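February
By Yu-ting Cheng

THE TRIAL PERIOD

The Jurnuvik came to our lab in Stistodton on a twenty-day trial, and I'd been told to write the review. Irutent wanted 536 a month for it after that, which is more than my flat.

I didn't mean to like it. I'd been moving tubes by hand since I left school and I'm quick - I can clear a rack while the kettle boils. But King-fai Chow from sales was so nice about everything! He ate my biscuits, he laughed at my labels, he asked what I'd do with my afternoons if I had them back. I said I'd probably sleep. He wrote that down.

On the Wednesday I came in early and set it going by myself. Old Mrs Ng had left me a form with boxes for speed, noise and "manner", and I sat there with my pen over "manner" for ages. What do you put? It was careful. It was more careful than me, if I'm truthful (I once dropped a whole tray down the lift shaft). 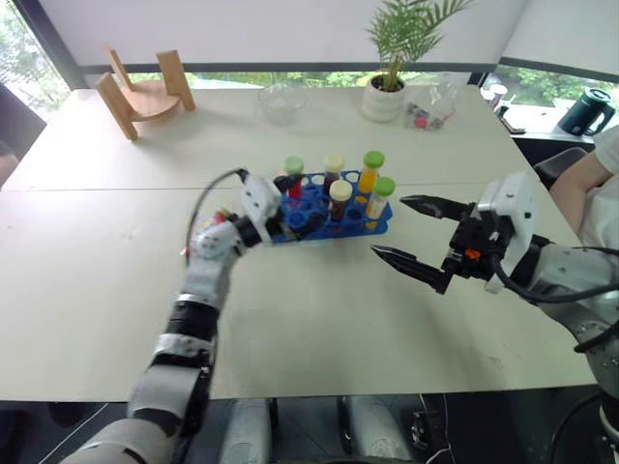

The Jurnuvik at work, one hand on the blue rack and the gripper open beside it.

So I wrote "polite". Then I crossed it out and wrote "patient", and then I felt silly and went to water the palm.

King-fai rang at 2 to ask how we were getting on. I said we. I heard myself say it, "we're fine, thanks", and he went quiet, and I could hear him typing.

Comments

tubelady33: "I said we" got me. Is there a part two?

Marsh_P: Lift shaft!! More about the lift shaft please.

dotty: I'd have put "polite" and left it.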